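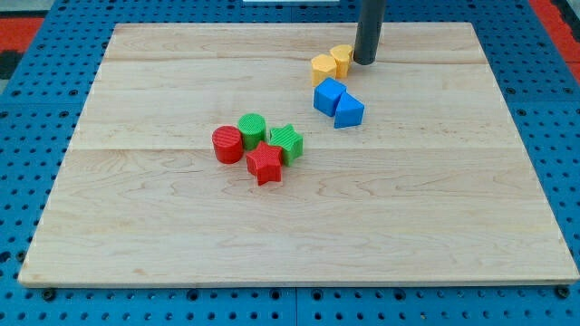 A round-tipped end effector close to the yellow and blue blocks on the test board.

Ondis has begun a side-by-side comparison of two robot arm controllers at its Tavaneo laboratory, the organization announced on Jan 5, 2023. The work will run until September and is intended to guide the purchase of equipment for the laboratory's shared work cells.

The first controller was supplied by Raltunine. The second was developed in-house and has been in daily use at the laboratory for several years. Both will drive the same arm, fitted with the same plain cylindrical end effector, so that differences in results can be traced to the controller alone.

Each controller is to complete 2000 trials. The tasks involve pushing small plastic blocks across a wooden board, bringing blocks of one colour together, and separating groups that are touching. Operators will record the time taken, the final position of the blocks and any stop called by the safety system.

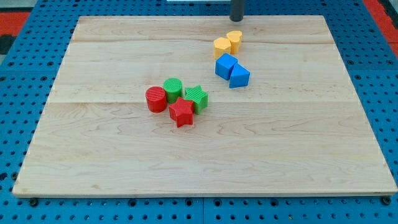
Red and green blocks grouped near the centre of the board, with yellow and blue blocks farther back.

A pilot round of 200 trials was carried out with the in-house controller to settle the scoring rules. Ondis said the rules were changed once as a result: a block that comes to rest against its neighbour will now be counted as grouped, whichever way it is facing.

The comparison is funded through the Deligiannis equipment program, which has set aside $3484 for blocks, boards and replacement tips. Staff costs are covered by the laboratory's operating budget.

Trial records and the scoring rules will be made available to partner laboratories on request once the work is complete. Inquiries may be directed to the Tavaneo laboratory office.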